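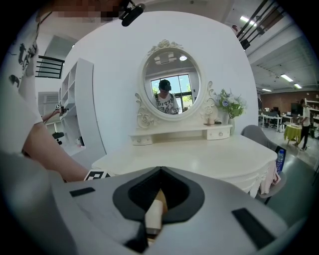

So I finally have opinions about vanities, and it only took me about 69 browser tabs to get them!

I knew I wanted white, an oval mirror and as many curly bits as possible. My sister-in-law Dagný thinks carved scrollwork belongs in a wedding cake shop (her words), but I love it, and I love a ruffled skirt around a table even more. My grandmother had one on hers and I used to hide under there with her lipsticks.

Storage is where these things get you. With 2 little drawers you have to be picky, so I did a big clear-out on Sunday and found 115 hair ties. Who needs that many? The everyday makeup goes on the left, the jewelry on the right, and the rest can live in the bathroom.

Flowers next to the mirror are a must for me, and I'm team artificial all the way — I killed two orchids in February alone. Blue-purple looks so pretty against all that white. A clear glass vase keeps it light, too.

Next up is the chair. I keep going back and forth between plain gray and something with a pink cushion, and Mudassar has asked me to please stop sending him links at dinner. I'll post again once I've picked one.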